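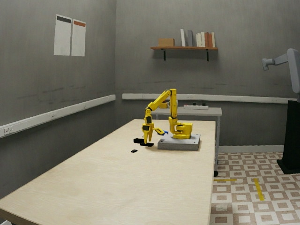

Grant updates | Community heritage
4 min read

Waltora Oral History Project: progress report for July

Dear Zoia,

We've had a wonderful few months and I have plenty to tell you, so please forgive the length!

The big news first. The Stelluscombe recordings are all copied. There were 721 cassettes in the end, against the 600-odd we put in the application, because the Clisov family found two more boxes in their attic in the spring and very kindly let us have them on loan. Most of the tapes had kept well. A handful from the bottom of one box were sticky and had to go to a specialist, and that took up nearly all of our contingency line. I'd rather have spent it there than anywhere else. One of those tapes has a ferry pilot singing the whole of a rowing song that we only had two verses of before.

Transcription is moving along nicely. We have 1084 pages typed and checked, and about a third of those have been read a second time by someone who grew up in the valley. That second reading is slow, but it catches so much – place names above all. "Mandagi" turned up in the first drafts spelled five different ways (my favorite was "Monday Gee"), and we now have a shared list of spellings that everybody works from.

The listening evenings have been a joy. We hold them on Wednesday at 7 p.m. in the school library, and we play twenty minutes of tape and then let people talk. At the June one, a woman recognized her grandfather's voice halfway through a story about the flood, and she has since recorded an interview with us herself. We brought out 100 printed song sheets that night and went home with none.

Where we're behind: the website. The search page works on a laptop and is still awkward on a phone, and the permissions letters for the older interviews are taking longer than planned. Some families have moved away and we are tracing them one at a time. I'd like to shift the public launch from the fall into early 2026, with no change to the total budget. Could you let me know if you need a formal request for that?

Next up are the last of the Mandagi interviews, a training day for new transcribers, and a first draft of the teaching pack. I'll send the spending table separately once the June invoices are in.

With warm thanks from all of us,
Dzintra Uibo
Project lead

Last updated: July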